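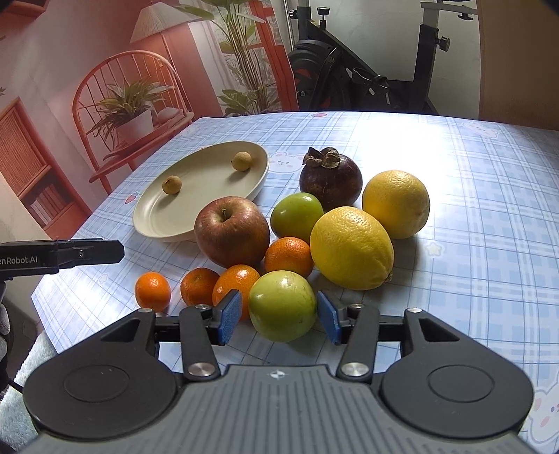 How should mixed fruit be kept on a kitchen table so that it lasts through the week?

Keep thick-skinned citrus at room temperature for up to a week, set apples apart from everything else, and move anything with a soft or broken skin to the refrigerator on the day it is noticed. The rest of this report explains how we arrived at that advice.

Storage of Mixed Fruit in a Shared Student Kitchen
Humaira Mughal and Irja Ojala
Household Science, second-year project
Submitted 2025-05-20

1. Background

The kitchen on our floor is shared by four residents who buy fruit separately and put it in one place. Apples, mandarins, lemons and small tropical fruits end up on the table together. Before the project, fruit was thrown out most weekends, usually from the bottom of the pile. The purpose of the work was to compare three ways of storing the same mix of fruit and to find out which one produced the least waste.

Apples give off ethylene as they ripen. Ethylene is a gas that speeds up ripening and aging in many other fruits. Citrus responds to it less strongly than bananas or pears do, but the green button at the stem end can brown and drop, and mold can then enter at that point. Mangosteen has a thick rind that hides the condition of the flesh. A rind that has turned hard all over usually means the fruit is past its best. Longans have a thin, dry shell and lose moisture quickly in a heated room.

2. Materials

The fruit was bought in March from one supplier, Zastance, in two deliveries. Apples, mandarins and lemons came in both deliveries. Mangosteens and longans came only in the second, so the results for those two are based on a single run.

Weights were taken on a Kuroline kitchen scale with a maximum load of 300 g per weighing when set to fine resolution. Larger lemons and apples were weighed one at a time. Temperature was logged with a Zein indoor thermometer placed at table height, away from the window. Vented boxes were from Cikar and were lined with a single sheet of paper towel.

3. Method

Fruit was divided among three arrangements:

Arrangement A: all types together on the tabletop, touching.
Arrangement B: all types on the tabletop, grouped by type, with a gap of one hand width between groups.
Arrangement C: apples and longans in vented boxes in the refrigerator, citrus and mangosteen on the tabletop in a single layer.

Each run lasted eight days. Fruit was inspected every 24 hours, in the evening, by the same person. An item was recorded as lost if it had visible mold, a leak, or a soft spot wider than a thumbnail. Surface speckles and small scars on apples were ignored. Lost items were removed at once so that they would not affect the others.

The tabletop fruit was turned over at each inspection. This was added after the first two days of run one, when Irja found a soft patch on the underside of a mandarin that had looked sound from above. The tablecloth was changed between runs. A plate was used for longans in arrangements A and B to stop them from rolling.

4. Results

Arrangement A had the most losses in both runs. The mandarins went first, and the affected ones were nearly always in contact with another item. Contact points stayed damp longer than exposed skin, and the first mold was seen at those points.

Arrangement B lost fewer mandarins than A. There was no clear difference between A and B for lemons. The lemons stayed firm in every arrangement, although those on the tabletop lost weight steadily and their skins had become slightly leathery by day eight.

Arrangement C had the fewest losses. Refrigerated apples stayed crisp, while tabletop apples had a mealy texture when cut open on the last day. Longans in the vented boxes kept their flavor. Longans on the plate had dry, brittle shells by day five, and the flesh had pulled away from the inside of the shell.

Mangosteen results were mixed. Two fruits that looked identical outside were very different when opened – one was white and juicy, the other yellowed and bitter. We do not consider the outside appearance a usable measure and have left mangosteen out of the ranking.

5. Sources of error

Room temperature was not controlled. The heating went off at night, and the thermometer showed a daily swing that was wider in run one than in run two. The kitchen remained in normal use, and one resident ate two mandarins from arrangement B before a note was put up. These were recorded as removed, not lost.

The two varieties of apple, one red and one green, were treated as a single group. Humaira's notes suggest that the green ones held their texture longer, but the groups were not planned for that comparison.

6. Recommendations for the kitchen

Refrigerate apples in a vented box. Spread mandarins in one layer and turn them daily. Lemons may stay out for a week if they will be used within that time; otherwise, refrigerate them in a closed bag. Buy longans in small amounts. Wash fruit just before eating, and dry it fully if it has to go back on the table.

A third run with the apple varieties separated is planned if the refrigerator shelf is available – the current box takes up most of it.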